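Research Engineer, Secure Positioning and Timing
Kustberg Institute for Applied Security Research
Full time, fixed term with possible extension

Ref. KI-RE-PNT
Published 14 December 2024

The Kustberg Institute for Applied Security Research is recruiting a research engineer to work on positioning and timing under interference. The post is in the Signals and Timing Group and is funded through Nevalitz, a joint programme between the institute, two technical universities and a number of companies in the maritime and defence supply sectors.

Background

Ships, aircraft, mobile networks and power grids take both their position and their time from satellite signals. These signals are weak when they reach the ground and are easily jammed or imitated. Reports of interference in coastal waters have become routine, and operators want receivers and procedures that keep working when the satellite signal is lost or can no longer be trusted.

Nevalitz deals with the receiving end of the problem. The programme does not design satellites or transmitters. Its three work packages cover detection of false signals, holdover timing during long outages, and test methods that give the same result from one laboratory to the next. The post advertised is mainly in the third of these, with some work in the second.

The test method work builds on Zatero, a software package developed at the institute for replaying recorded interference against a receiver under controlled conditions. Zatero is used by all Nevalitz partners. It was written over several years by several hands, and parts of it need to be restructured before it can be released outside the programme.

The post

You will maintain and extend Zatero, plan and run receiver tests, and write up the results in a form that partners can use. The division of time varies over the year. As a guide, expect half of the work to be software, a third to be measurement and the rest to be reporting and meetings.

Main duties:

- restructure the Zatero scheduling and logging modules and bring them under automated test
- write and maintain drivers for signal generators, counters and reference clocks
- prepare test plans for receivers supplied by partners, and carry them out in the shielded room
- keep the archive of recorded interference in order, including its metadata and access rules
- analyse holdover performance of quartz and rubidium oscillators over periods of days to weeks
- contribute to technical reports, and to papers where the results may be published
- take part in one sea trial a year, normally in October, lasting up to two weeks

The archive holds almost 4,000 recordings at present. Their quality is mixed. Earlier recordings often lack information on antenna type and receiver gain, and one of the first tasks will be to decide which of them can still be used for comparative tests.

Place of work

The institute's main building is at the harbour end of the Paterson site, where the shielded room, the timing laboratory and the mechanical workshop are located. The Signals and Timing Group shares the second floor with the group for materials testing. Offices are shared by two or three people. Laboratory space is booked through a common calendar, and tests longer than five days have to be agreed with the head of laboratories in advance.

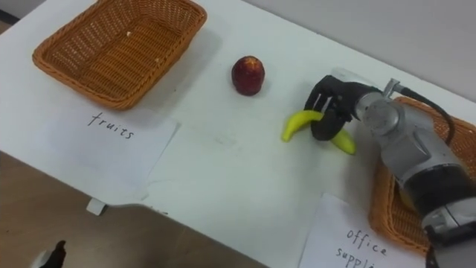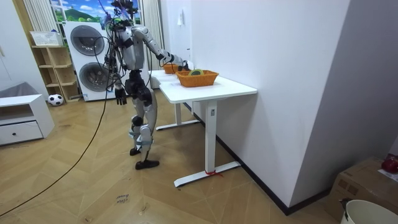 Robotics work with a woven basket on a white table.

The timing laboratory has two caesium standards, a hydrogen maser and a fibre link to the national time scale. The shielded room is large enough for a small vehicle. Outdoor measurements that involve transmission require a permit, and the institute applies for these on behalf of the programme. The lead time for a permit is long – usually several months – and test plans have to take this into account.

The post cannot be done fully from home. Measurement work and anything involving restricted material must be done on site. Software work on the open parts of Zatero may be done remotely for up to two days a week once the introductory period has ended.

Requirements

You must have:

- a master's degree in electrical engineering, physics, computer science or a related subject, or equivalent experience
- good working knowledge of Python and of either C or C++
- practical experience of laboratory measurement with radio frequency or timing equipment
- experience of working on software that other people also maintain
- written and spoken English at a level that allows you to write technical reports without assistance

The following count in your favour:

- knowledge of satellite navigation receivers at signal level
- experience of software-defined radio
- familiarity with oscillator stability measures such as Allan deviation
- experience of field trials, in particular on board ship
- earlier work under security rules or export control

A doctorate is not required. Applicants who hold one are welcome to apply, but should note that the post is an engineering post and carries no teaching duties and no independent research budget.

Security clearance

Employment is conditional on security clearance. The process is started by the institute after an offer has been accepted and includes an interview and a records check. Applicants should be prepared to give a full account of places of residence, employment and foreign travel. Dual nationality does not rule out an applicant but can make the process longer. Until clearance has been granted, the person appointed will work on the open parts of the programme only.

Some of the equipment used in Nevalitz is subject to export control. Access to it is decided case by case.

Terms

The appointment is for three years, with a probationary period of six months. Extension depends on funding for the second phase of Nevalitz, on which a decision is expected during the final year of the appointment. Working time is 37.5 hours a week. Overtime during sea trials is compensated by time off. Salary is set according to the institute's scale for technical staff, and earlier relevant employment is counted in full.

The institute pays a relocation grant of 1,000 euros to staff who move from abroad, together with the cost of transporting household goods up to an agreed limit. Help with finding housing is given on request. There is no staff housing on the Paterson site.

How to apply

Applications are made through the recruitment page on the institute's website, under the reference number given at the top of this notice. Applications sent by email will not be registered. The application must contain:

- a covering letter of no more than two pages
- a CV with dates for each period of study and employment
- copies of degree certificates
- one sample of technical writing of which you are the main author
- contact details for two referees

The writing sample may be a report, a thesis chapter, a test protocol or software documentation. Please do not submit anything that is classified, confidential or the property of a present employer. Code samples are not required at this stage, but a link to a public repository may be given in the CV.

Applications are assessed as they arrive, and the post remains open until filled. Selected applicants are first invited to a video interview of 45 minutes. Those who go on to the second stage visit the institute for one day, which includes a practical exercise in the timing laboratory and a meeting with the group. The exercise concerns the analysis of a short measurement series and needs no preparation. Travel costs for the visit are refunded against receipts.

Questions about the duties should be addressed to the head of the Signals and Timing Group, and questions about clearance or terms to the personnel office. Contact details for both are given on the recruitment page. The institute does not accept approaches from recruitment agencies in connection with this post.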